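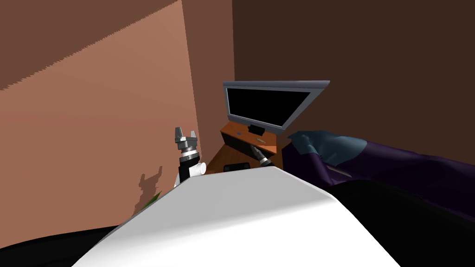 Gheorghița Cârstea has asked whether the Tsang plan viewer can be relied on for measuring from scanned elevations, and whether it copes with linen-backed sheets that were never flat when they were scanned. Her inquiry reached the reading room while this review was being prepared, and both points are addressed.

Tsang Plan Viewer, desktop edition
Reviewed for the Follham Architectural Library, 2024-03-09

The viewer is intended for institutions that hold drawings in large formats and wish to let readers consult them without handling the originals. It opens the usual scan formats, keeps a catalog record beside each sheet, and allows two drawings to be laid over one another at a common scale. The library tested it on the Pradcombe Town Hall set, which comprises 1003 sheets, among them competition drawings, working details and a number of unsigned revisions to the council chamber roof.

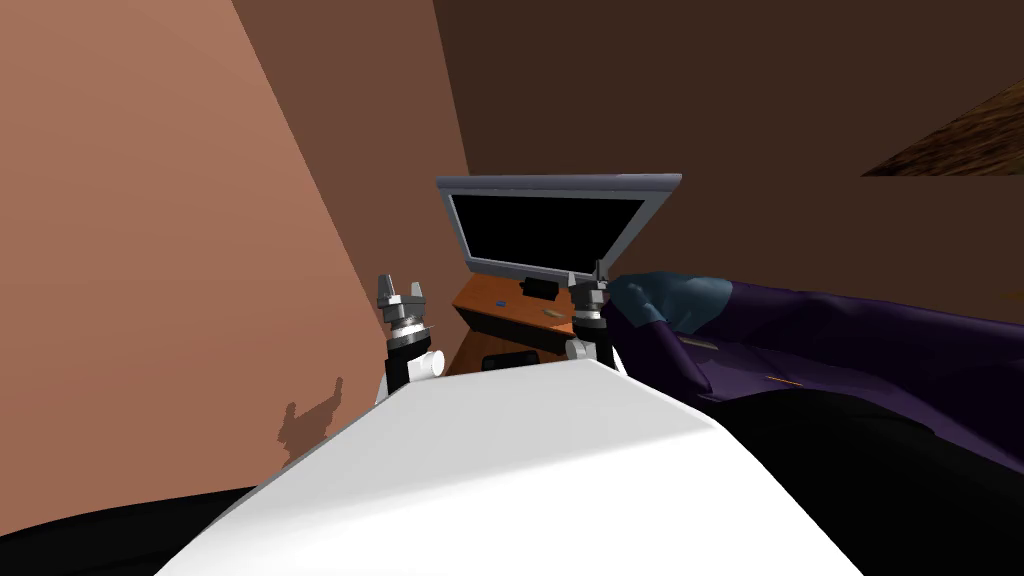
Laptop with its lid tilted open.

Import was slow but complete. Sheet numbers were read correctly where the title block was printed. Where it was lettered by hand they had to be entered by staff, and the form for doing so accepts only one number per sheet. Many of the Pradcombe drawings carry two, the architect's own and the contractor's. The second had to go into the notes field, where it can be searched but not sorted.

The overlay is the strongest part of the program. With the first-floor plan set against the later survey, the shift of the main stair toward the courtyard was plain at once, and it had not been recorded in our catalog. Opacity is adjusted with a slider, and the result may be saved as a separate record linked to both sources. Elevations can be
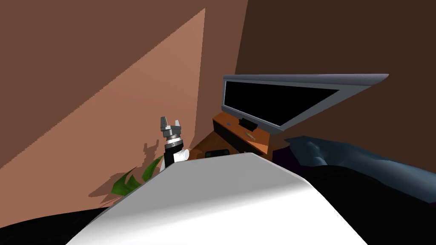
treated in the same way, provided that a scale bar or a written dimension appears on each sheet. Measurement depends on the same condition. On flat paper sheets the readings agreed with the written dimensions. On linen they drifted toward the edges, and the correction tool, which stretches the image between five fixed points, did not remove the error. Readers should not take dimensions from such sheets without checking them against another source.

The search function is adequate. It does not recognize variant spellings of building names, a lack felt more in older collections than in recent ones. The competing Marketti package handles this better but offers no overlay.

A license for up to 3000 sheets costs $700 a year. Larger collections are priced on application.
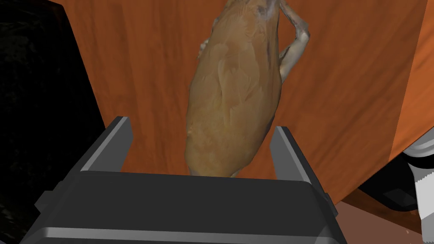

One reader replied to the draft that the overlay should carry a warning of its own, as a saved comparison can easily be mistaken for a drawing made in the architect's office. The library agrees. Saved overlays bear no visible mark when exported, and staff have begun adding a line of text to each by hand.

The viewer is recommended for collections drawn mainly on paper, and with reservations for those with a large share of linen. It will be available on the reading room terminals from May. Requests to consult the Pradcombe set should be made at the inquiry desk, with sheet numbers where known.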